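Wooden chopsticks: oil them, replace them, or leave them alone?
Forum: Kitchen and Home > Care and Cleaning

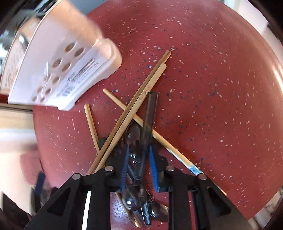
Chopsticks and spoons waiting in the red pan, Sunday's dishes.

sakura_no_more
Posts: 17
Hello everyone. I read this forum for a long time but this is my first thread, so please forgive me if it is in the wrong section.

My question is about plain wooden chopsticks, the light kind without lacquer. In my family we always used them until they looked tired, and then we bought new ones. We never discussed it. Now I live in another country, and the shop where I can buy the ones I like is in Zustham, which means a train and a bus for me. So I began to think more about how to make them last.

What I do today: I wash them by hand with normal dish soap, I rinse, and I stand them in a glass with the thin ends up. After some months the thin ends become rough and a little gray. The printing on the thick end also goes away, but this does not bother me.

I have three questions.
Should I oil them? If yes, which oil?
Is it possible to sand the rough ends, or does this make them unsafe to eat with?
When do you decide that a pair is finished?

I prefer to hear from people who really do it for a long time. On the internet I found many articles and they all say different things with the same confidence.

Thank you in advance.

breadcrust_pdx
Posts: 300
Welcome! Food grade mineral oil, same as a cutting board. Wipe it on, leave overnight, wipe off the extra. I do my boards, my spoons and my chopsticks all in one go whenever it's raining and I'm bored. Been doing it for years, no complaints from anybody at my table.

Sand them, sure. Fine paper, quick rinse, done.

halfmoon_kettle
Posts: 3000
I'll disagree with the oil. A cutting board is thick and it sits on the counter. A chopstick is thin and goes into hot soup, and then into your mouth. The oil you put on Saturday is in the broth on Monday. It won't hurt you, mineral oil for food is made for that, but you're basically seasoning your noodles with it and you have to start over every week.

Leave them bare. Wash fast, dry fast. That's the whole trick in my house.

breadcrust_pdx
Posts: 300
It does not come out in the broth if you let it soak in properly. I've never seen a slick on my soup.

halfmoon_kettle
Posts: 3000
You wouldn't see it, there's already fat in soup!

sakura_no_more
Posts: 17
Thank you both. I must say that the argument with the soup is convincing for me, because we eat soup nearly every day. But maybe I can make a test with one pair.

halfmoon_kettle, when you say "dry fast," do you mean with a towel? I always believed that the glass is enough.

halfmoon_kettle
Posts: 3000
Towel, yes, and then lay them flat on a rack or another dry towel where air gets all the way around. With a glass, the water runs down and collects at the thick ends, and if there's a bit of water in the bottom of the glass they stand in it all night. Check your glass in the morning. I bet you a pair of chopsticks it's wet down there.

Also wash them right after dinner. Leaving them in a sink of water while you watch a movie is the worst thing you can do.

tinpot_general
Posts: 20
Dishwasher. Top basket. Every night. They last maybe half as long and I save myself all of this. They cost almost nothing, folks.

breadcrust_pdx
Posts: 300
The wood goes fuzzy in the dishwasher though. I can't stand fuzzy.

tinpot_general
Posts: 20
Then you buy new ones. That's my point.

sakura_no_more
Posts: 17
I understand this point of view and I do not want to criticize it. But for me they are not so cheap if I add the train ticket. And I have also a feeling that I don't want to throw away things which only need five minutes of attention.

I checked the glass this morning. It was wet at the bottom. So I owe you nothing, halfmoon_kettle, but you would win the bet.

rice_at_noon
Posts: 17
Can I add something about the sanding? My mother did it and I do it too. You need very fine paper, and you go only along the grain, from thick to thin, turning the stick slowly. If you go across, you make small scratches and food stays in them. After that, wash with soap, dry completely, and rub it with a clean cotton cloth. The rubbing makes it smooth again, more than you expect.

But only for plain wood. If they are lacquered or painted, please don't sand. When the coating is chipping, I throw them away.

sakura_no_more
Posts: 17
This is very useful, thank you. How often do you do it?

rice_at_noon
Posts: 17
Two times for one pair, maybe. After the second time the ends are too thin for my taste and they bend when I pick up something heavy. Then they go to work in the garden, to hold up the pea plants.

okafor_street_kitchen
Posts: 300
Jumping in as somebody who cooks with long ones on the stove as well. The eating pair and the cooking pair should be different pairs. The cooking ones get dark at the tips, they smell of garlic, nobody cares. The eating ones stay nice for much longer if they never touch a hot pan.

On the subject of pans: do people here use metal spoons in a nonstick pan? I'm seeing spoons in the red one up top. I'd only use wood or silicone in mine. I paid real money for it at the outlet in Sakside.

sakura_no_more
Posts: 17
For cooking I use wood in this pan. The spoons are for eating.

You are right with the two kinds of pairs. I confess that I take any pair that is near. I will begin to separate them.

breadcrust_pdx
Posts: 300
The pan question probably wants its own thread. Last time it came up here it went on for pages.

okafor_street_kitchen
Posts: 300
Fair enough, I'll start one.

halfmoon_kettle
Posts: 3000
About when a pair is finished. My rules: a crack that goes along the stick, out. A smell that stays after washing and a day of drying, out. Black spots that don't come off, out. Gray by itself is just old wood and I keep using it. Same with faded printing.

If one of the pair goes, I keep the other one in the drawer and match it with some other widow later on. None of my guests have sent anything back yet.

tinpot_general
Posts: 20
Mismatched pairs drive me up the wall. They're never the same length.

rice_at_noon
Posts: 17
For me also. I am sorry, halfmoon_kettle, on the other things I agree with you, but a pair must be a pair.

halfmoon_kettle
Posts: 3000
Outvoted. I'll live.

breadcrust_pdx
Posts: 300
Still think oil is fine. If you try your test, use very little, and don't use olive oil or sunflower or whatever is on the counter. Those go sticky and smell like old crayons. I've seen people recommend walnut oil, but then you have to think about who's coming to dinner with a nut allergy. There's a board oil called Hindico that I like, but any food grade mineral oil will do the same job.

sakura_no_more
Posts: 17
I will try it with one pair and mark it with a small cut at the thick end, so I don't mix them. It can take some weeks before I can say something.

sakura_no_more
Posts: 17
I come back with my report, as I promised.

I had one pair with mineral oil and the other pairs without. All were washed by hand after the meal, dried with a towel and put flat on the rack. The oiled pair looked very beautiful in the first days, darker and a bit shiny. After a week of soup it looked the same as the others. I oiled it again, and again it was the same after a week. In the hand it felt slightly slippery to me, especially with noodles. My husband did not notice any difference, but he also did not notice the cut.

The drying made a much bigger difference. The ends are not getting more gray than before, as far as I can judge.

I also sanded two old pairs in the way rice_at_noon described. The first one I did too strongly and it is now a little flat on one side. The second one is very good. The rubbing with cotton is really important, I did not believe it before.

So for me: no oil, towel, flat rack, and sanding with patience. I will keep the bottle for my cutting board, which was thirsty.

breadcrust_pdx
Posts: 300
Slippery with noodles I will give you. I still like the look of mine. Glad the board is getting some love.

halfmoon_kettle
Posts: 3000
Good report. Have you moved the glass out of the kitchen yet?

sakura_no_more
Posts: 17
It has flowers in it now.

rice_at_noon
Posts: 17
For the one with the flat side: turn it a quarter each few strokes with the finest paper you have, and stop early. You can still save it. And hold it near the middle when you sand, because if you hold only the thick end it can snap. It happened to me with a pair I liked.

sakura_no_more
Posts: 17
Thank you, I will do it on the weekend. Which grit is your finest? Mine has no number anymore, I cut it from a big sheet long ago.

rice_at_noon
Posts: 17
I also don't know the number. If you rub it on your fingernail and it makes almost no mark, it is fine enough.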